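Posted March 2013

I moved the blog's archive off the old database over the winter. Every post is now a text file, and a script called Berard builds the pages. A full build of 200 posts takes three seconds.
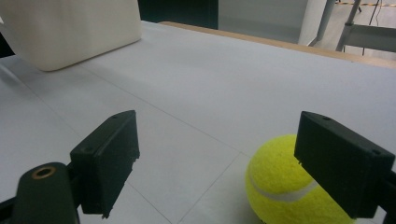
Comments were harder. The export had broken accents in every name, so Gwenaël Fleury showed up under two spellings — both wrong. I fixed those by hand in January. Feeds still carry the old addresses, and redirects are in place for the first 100.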